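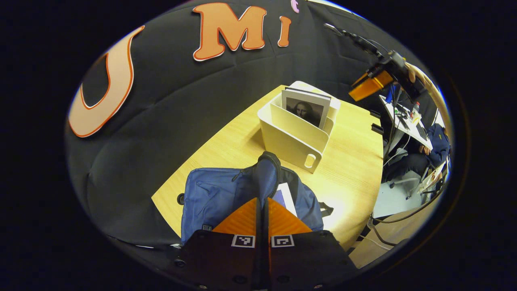 Good afternoon, and welcome to this session on the translated short story and its readers. My subject today is how a collection by several hands comes to be arranged, and what the order of the stories asks of the person reading them. A title page makes one kind of promise and a contents list makes another. Large cut-out letters on a black cloth, peach with an orange-red outline, will catch the eye from the back of a hall, and the name on a book jacket does much the same work. The contents list is read at arm's length, if it is read at all, and it is there that the editor's decisions are to be found.

Slide 2. The Haletti anthology

The book under discussion was published by Ridenitz and edited by Nuria Gidey. It gathers stories first written in Amharic, Japanese and Malay. The editor had 875 submissions before her. Readers at the press prepared a short report on each, and those reports are now held with the Gebru papers, where they may be consulted by appointment.

Please note that the reports are uneven. Some run to two pages. One consists of the words "too many uncles".

Slide 3. The opening story

Gemechu Sisay's "The Salt Clerk" stands first. It is the longest piece in the book, and Ridenitz advised against placing it there. The clerk weighs salt, enters the weight in a ledger, and is slowly led to doubt his scales. Very little else takes place. Gidey's letter to the press argues that a reader who has accepted the pace of this story will accept the pace of any other.

(Read the passage from the second page, ending at "the pan did not move". Allow time for it.)

Slide 4. The middle of the book

Four stories of family life are set side by side. Chiyo Sekiguchi's "A Borrowed Stair" is the strongest, in my judgement, and the translation keeps her habit of leaving the speaker unnamed until the final paragraph. Rohani Yusof's "Low Water" follows it and also turns on a visit paid to the wrong house. Reviewers took this for an oversight. The correspondence shows that the two were placed together on purpose, after the editor had tried them at opposite ends of the section.

I would ask the audience to consider whether "Low Water" suffers from its position. I believe that it does, a little - the surprise of the visit has already been spent.

Slide 5. Length

The shortest story in the anthology has 100 words and the one after it has 3431. Abenezer Dinsa, who translated both, asked for a blank page between them. The first printing of 2404 copies has no such page. It was added in the second, and the page numbers in older articles should be checked with this in mind.

Slide 6. The Zondora edition

The later paperback from Zondora returned the stories to the order in which they were written. The introduction was dropped and the notes on the translators were moved to the back. Teachers have generally preferred this edition for its price. It remains a different book, and I would suggest that essays state which of the two has been used.

(If time is short, omit the comparison of the two closing stories and go directly to questions.)

Handouts are on the table by the door. The reading list gives the December reprint of the Haletti text, with the corrected page numbers.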